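Capítulo 2. Preparar el suelo y el sonido antes de la primera clase

Ya tienes la caja en casa y seguramente muchas ganas de calzarte los zapatos de claqué y ponerte a hacer ruido. ¡Nos alegra muchísimo! Te pedimos solo un ratito de paciencia, el de leer este capítulo con calma, porque el tablero Dronis se monta una vez y después te acompaña durante todo el curso (y los siguientes, si te pica el gusanillo como a casi todos los que pasan por la escuela Derkness).

Si vas a seguir las clases por internet, ten a mano también la clave de acceso a Loltutell. Viene en la tarjeta que encontrarás dentro de la tapa, debajo de la funda de los tacos.

Qué hay en la caja

Dos paneles de baile con ranura lateral
Una tira de unión
Una base de goma enrollada
Una bolsa con tacos antideslizantes
El altavoz Tosh con su cable de carga
La tarjeta con la clave

Si falta algo, no empieces el montaje. Escríbenos indicando el modelo, que en tu caso es el 271 y está impreso en el lateral de la caja, y te mandamos la pieza que sea.

Elegir el sitio

Lo ideal es una habitación donde puedas abrir los brazos del todo sin tocar paredes ni lámparas. El salón suele ser el ganador, pero conocemos alumnas que bailan en el pasillo, en el garaje y hasta en un rellano muy generoso. El suelo de debajo tiene que ser firme y estar nivelado. Sirven la madera, la baldosa y el cemento pulido; la moqueta gruesa no, y las alfombras hay que retirarlas siempre.

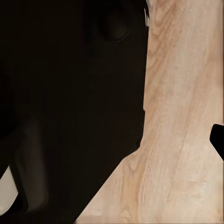

Figura 3. Madera clara, detrás de una pieza oscura.

Piensa también en los vecinos, que ellos no han elegido el claqué. La base de goma amortigua bastante el golpe, aunque no hace milagros, y una charla amable en la escalera antes de empezar ahorra muchos disgustos. En los pisos antiguos con vigas vistas conviene evitar el centro de la habitación y acercarse a un muro de carga, dejando sitio para moverte.

Montaje del tablero

1. Barre y friega la zona, y espera a que esté completamente seca. Una sola piedrecita debajo de la goma se convierte en un crujido que te perseguirá toda la clase.

2. Desenrolla la base con la cara rugosa hacia abajo. Al principio se empeñará en volver a enrollarse, así que coloca unos libros pesados en las esquinas y déjala descansar toda la noche.

3. Apoya el primer panel sobre la base con la ranura mirando hacia ti.

4. Introduce la tira de unión en la ranura, empujando con las palmas de un extremo al otro. Debe entrar sin martillo. Si se resiste, sácala, gírala y vuelve a probar; el lado bueno tiene una muesca pequeña en la punta.

5. Acerca el segundo panel y encájalo. Notarás un clic bastante claro.

6. Pasa la mano por la junta. Si hay escalón, por leve que sea, separa los paneles y repite los pasos 4 y 5.

7. Coloca los tacos en las esquinas y presiona hasta que queden a ras.

Precaución: no bailes sobre un panel suelto, ni siquiera para probar un momentito. Sin la tira y los tacos puestos, el panel se desliza y el tobillo es el primero en enterarse.

Nota: el tablero está pensado para una persona. Si queréis practicar en pareja, montad dos tableros separados, cada uno con su base.

Conectar el altavoz

El altavoz Tosh se puede poner en una estantería o en una silla, a la altura del pecho más o menos. En el suelo recoge la vibración de los golpes y la música llega sucia - es una pena, con lo bonita que es la selección de temas que acompaña al primer nivel.

Para encenderlo, mantén pulsado el botón grande hasta que la luz se quede fija. Abre luego Loltutell en tu móvil, tableta u ordenador, entra en «Mi sala» y elige «Añadir altavoz». Cuando aparezca en la lista, tócalo y sonará un compás de prueba.

Si lo oyes con retraso respecto al vídeo, ve a «Ajustes de ritmo» y sigue el ejercicio de palmas. Consiste en dar una palmada cada vez que oigas el tono, sin mirar la pantalla, y la aplicación se encarga de lo demás. Repítelo siempre que cambies de habitación o de aparato. A Oanh Phan, que prepara las clases del primer nivel, le gusta que sus alumnos lo hagan con los ojos cerrados y contando en voz alta, y de paso ya habéis calentado el oído.

Precaución: carga el altavoz lejos del tablero y no dejes el cable atravesado por la zona de baile.

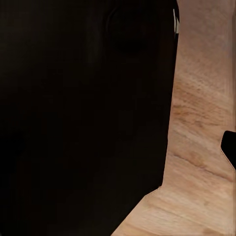

La primera prueba

Ponte los zapatos sentada o sentado y revisa los tornillos de las chapas con el destornillador que traen. Han de estar firmes pero sin apretar al máximo; una chapa demasiado prieta suena apagada.

Sube al tablero y camina de una punta a la otra, despacito, escuchando. Prueba después unos golpes de punta y otros de talón en cada panel. El sonido tiene que ser parecido en ambos. Cuando un panel suena más hueco, casi siempre es la base, que hace una bolsa de aire: levanta ese lado, alisa la goma y vuelve a apoyarlo.

Si todo está a tu gusto, ya puedes abrir la clase de bienvenida. Empieza por la parte sin zapatos, aunque te parezca muy sencilla.

Limpieza y guardado

Al terminar, pasa un paño de microfibra apenas humedecido y seca enseguida. No uses cera, abrillantador ni limpiadores con aceite, que dejan el tablero como una pista de patinaje. Las marquitas grises de las chapas son normales y con el tiempo les cogerás cariño.

Para guardarlo, retira los tacos, separa los paneles tirando en horizontal y colócalos de pie, cara con cara, con la funda entre ambos. Si cierras la casa en diciembre para irte de vacaciones, no los dejes junto a un radiador encendido ni en una terraza. Enrolla la goma con la cara rugosa hacia fuera y mete la tira de unión en el centro del rollo.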